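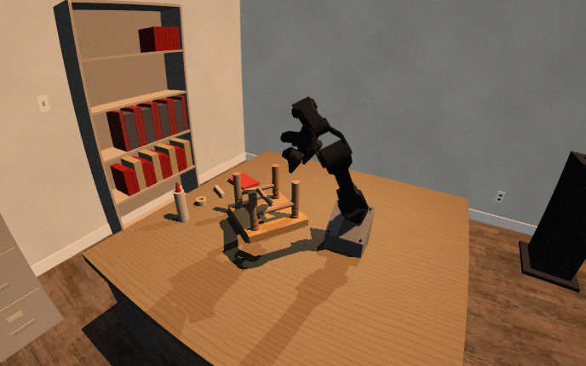
Simulation rules, second edition - and it's a good one!

The new edition of our good practice rules for simulated assembly work went up on the Pullwood site on July 16, 2018, and I have been telling everyone in the building to read it. Najwa Bataineh and Wenjie Tang did most of the writing, with a lot of patient testing by Yuzhen Zheng over at Brokirbridge.

The stool task is still the reference job, and it gets the most attention. From now on, every run has to start with the arm raised clear of the assembly board, and the start pose must be saved with the run. Loose items on the desk (the bottle gave us the most arguments) count as obstacles even when the task never calls for them. If the arm touches one, the run is logged as a contact, full stop. I love this rule. We had 1,593 runs in the old archive where a knocked bottle went down as a clean pass!

Lighting is the other big change. Hard shadows like the one the arm throws over the desktop have to stay in at least 50 runs of any test set. Plenty of us used to switch them off to make life easier for the vision code, me included, and then we wondered why our scores fell apart on real benches.

Room furniture may be swapped freely, bookshelf and all, as long as the desk, the robot base and the board keep their positions. Write down what you swapped. Mortimer Boateng has made a short form for it, and filling it in takes 2 minutes.

Haoran Xia is collecting comments on section four, the part about when a person may step in and reset a run. It still needs work, and he would love to hear from anyone who has tried it on the Fitex cell. Send him your notes with the run number in the subject line.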